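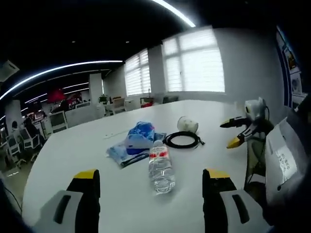
Search the manual Go

Section 2: Setting up your Vumley countertop water chiller

Read this section before you plug anything in. If you have already plugged it in, unplug it, read the section, and we will say no more about it.

Choosing a place

The chiller wants a flat, firm surface that can take its weight when the tank is full. It doesn't want to stand next to an oven, in a sunny window or on top of the fridge, however neatly it fits there. Leave a hand's width clear behind the rear grille.

Note: The rubber feet can mark varnished wood. Put a mat underneath if you are fond of the furniture.

Unpacking

1. Lift the chiller out by its base. The tap looks like a handle and is not one.
2. Peel off all the blue tape, including the strip inside the tank lid. Most calls to our helpline begin with this strip.
3. Keep the box until February at least. You will need it if the unit has to come back to us, and cats like it.

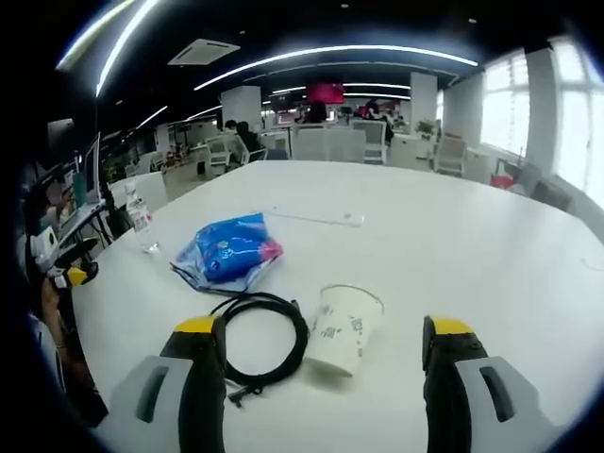 Fitting the Nusel filter

4. Soak the filter in a bowl of cold tap water for 5 minutes. It will fizz a little, then lose interest.
5. Push it into the socket at the bottom of the tank and turn clockwise until it clicks. If it doesn't click, it isn't in.
6. Reset the filter counter by holding the drop button until the light turns green. The filter lasts for 2,000 litres, and the counter will remind you well before that, and then keep reminding you.

Caution: Never use hot water on the filter. It will not clean it. It will give you a warm, ruined filter.

First fill

7. Pour in 2 litres of cold water and close the lid.
8. Plug in the chiller and press the power button once. Pressing it twice starts the child lock, which has defeated a good many adults. Hold the button down to clear it.
9. Run off 200 ml into a cup and throw it away. Grey specks are carbon dust from the filter. They are harmless but not to everyone's taste.
10. Run the rest through in the same way, refill the tank and leave the unit to chill with the lid shut. Lifting the lid to check slows it down.

Caution: Use drinking water only. Squash, fizzy drinks and iced tea will block the valve, and the guarantee takes a dim view of all three.

Noises

A low hum is the pump. A gurgle after pouring is air going back into the tank. A rattle usually means the drip tray is in back to front. A smell of burning is a noise of another kind: switch off at the wall and see Section 5.

Contact us | © Vumley | Last updated December 8, 2020 | Back to top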